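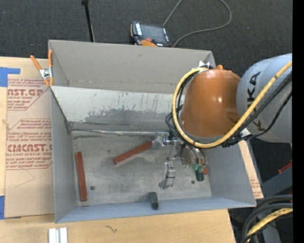 Workshop Notebook, Sengar Room
29 April 2026
Entry by Renu Khurana

Subject: condition of the gray box and the block set.

The box was inspected this morning before the Detov trials resume. The paint on the slanted rear panel is streaked and scratched, and the lower half carries a darker stained band. Dry cloth had no effect on the band. A cloth with mild soap lightened it slightly at one end, and I stopped there pending a decision on repainting. The floor of the box is dusty and scuffed, with dark smudges. I propose that it be vacuumed at the close of each working day.

There are two small holes in the floor. Harish Vashisht asked whether they should be filled before repainting. My preference is to leave them open until the March drawings have been checked - they may be fixing points for the old Clisel insert.

Blocks. The two reddish-orange wooden blocks, the small upright block and the small dark green cylinder remain the working set. The long block was measured against the Flelitel sheet and is within tolerance. The other orange block has not been measured. The dark pieces are difficult to pick out against the gray floor in the late afternoon, and a paler floor color should be considered if the box is repainted.

Side sheet. The cardboard at the left is still held with blue tape and the orange spring clamp. It is the printed wrapping from an acrylic sheet and was intended as a temporary measure. A proper side panel should be cut. Harish has an offcut 325 mm wide and will confirm the height.

Paint: one coat of primer at 28 minutes between passes, according to the notes from the previous job. Sand with 200 grit beforehand. The seams at the corners need to be masked.

Open items: height of the side panel (H.V.), March drawings (R.K.), floor color (both).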